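How to run a lottery group at work without quarrels

Written by Amerley Antwi, 2024-11-22

Our group at the Bruvholm depot plays every week and has 13 members. I took over the organising from Nuno Tavares when he moved to the Gosier office. We have never won anything large, the best was 366 pounds, but even this sum gave us two days of arguing before I had proper rules on paper.
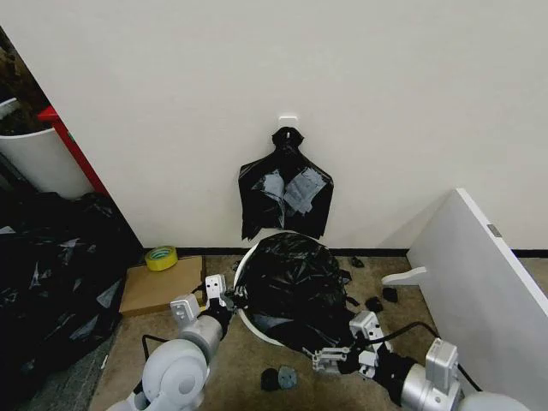
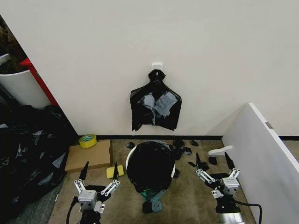
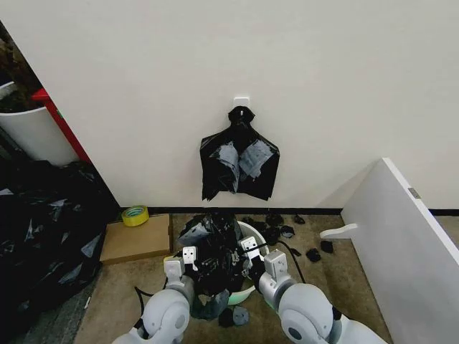 Black bag on the wall hook, round bin below with a black bag in it.

What you need

A sheet of paper or a shared spreadsheet, an envelope for cash, and one person who is willing to be the manager. It is good to have also a deputy for holidays. With us this is Esi Zakaria.

Step 1. Write the agreement before the first ticket

One page is enough. Put the name of the manager and the deputy, the names of all members, which game you play and on which days, and how much each person pays. Write how a prize will be divided. We use equal shares for everybody who has paid for that draw. Each member signs and gets a copy.

Step 2. Decide what happens when somebody does not pay

This is the part where most quarrels begin. Our rule is that no payment before Thursday noon means no share in that week's draw. Before, Nuno used to pay for people who forgot, and then it was not clear if they were in or out. If you want to allow this, write for how many weeks it is allowed. Members who go on leave can pay in advance, and I note it beside their name.

Step 3. Keep the record

For each draw I write the date, who has paid, and the numbers on the tickets. Then I photograph the tickets, front and back, and send the photos to all members before the draw takes place. Do not send them afterwards, even if you are busy.

Step 4. Keep the group tickets separate

If the manager also plays alone, he or she should buy those tickets at another time and keep them in another place. I stopped playing privately – it was simpler for me.

Step 5. Agree about small prizes

You can divide them or put them back into tickets. We keep everything under 200 pounds in the envelope and divide it in December. Indira Panicker wanted to divide each time, but 4 pounds between all of us is a lot of work for very little money.

Step 6. Agree about publicity

Ask now if people want their name in the newspaper after a big win. If even one member says no, write down that the group stays private.

When someone joins or leaves

Make a new page and let all sign again. A person who leaves has no right to later draws, but keeps the share in any draw already paid. Old pages go in the same folder as the records.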